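Print this page | E-mail this page

Ticket: Wallpaper lifting at the seams, folding nook
Opened by: Pejman Hashemi
Site: Brirnenow, ground floor
Status: Open, waiting on paste

First entry
Hello all! I've finally got the big flowery paper up in the nook and I love it to bits. It's the Zitelano pattern, teal-blue with the enormous orange daisies, and it makes sorting shirts feel like a holiday. One snag – the seam on the right-hand wall has started lifting near the bottom, and there's a second spot behind the rail with the hooks. I used Nadar ready-mixed paste, two coats on the wall, none on the paper.

Reply from Stindness help desk
Lovely choice! Could you tell us what the walls were like before you started, and whether anything damp gets left in there?

Second entry
Bare board, one coat of sealer, left overnight. As for damp, guilty as charged: I had been dropping things in the corner straight from the wash. I've stopped that now, and only dry bits go in. 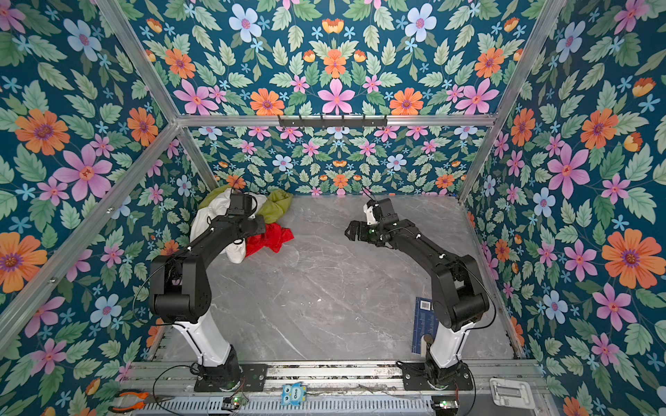
I also tried your trick from the help sheet (warm the seam with a hairdryer, then press it flat with a soft roller) and the bottom of the right wall went down beautifully! It stayed put for 2 days. The spot behind the hooks is still being stubborn, mostly because I can't get the roller in past the crossbeam.

Reply from Stindness help desk
Great news on the lower seam. For the other one, take the hook rack off if you can, brush a little seam paste under the edge and push it down with a damp sponge. Wipe off any extra before it dries or it'll leave a shine on the print. Leave the rack off for 9 hours.

Third entry
Rack comes off with 2 screws, so that's easy enough. I'm out of seam paste and have ordered a tube. The marbled slab has been a dream, by the way – wipes clean in seconds and the paste drips came straight off. I'll update this once the tube arrives and the edge has had its 9 hours.

Print this page | E-mail this page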